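The Sitmont Scarf
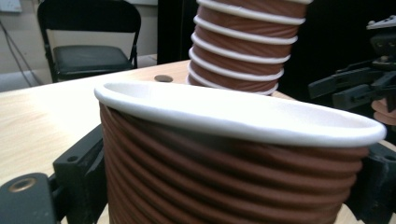
A ribbed paper cup with a white rim.

Benedita Vilela bought the scarf at the Sitmont team store 2 hours before kickoff. It was green and gray with the club badge at each end, and it cost more than her ticket.

"It's for my brother," she told the clerk. "He's turning six."

"We have a kids' size."

"He'll grow."

She wore it into the stadium to save carrying the bag. By halftime Sitmont was down two goals and the rain had started. She pulled the scarf over her hair. An old man in the next seat looked at it.

"They changed the badge," he said. "The bird used to face left."

"Is that bad?"

"We won more."

Sitmont lost. On the train she laid the scarf across the heater under the window and turned it over at every stop. It smelled like wet dog by the time she got home.

Her brother was still up. He put it on over his pajamas - it reached the floor on both sides - and asked who won.

"Widmer," she said.

He thought about it, then went to bed in the scarf.

Related stories
The Widmer Goalkeeper
Extra Time
Lost Property

2 comments | 6 shares

Contact | Back to top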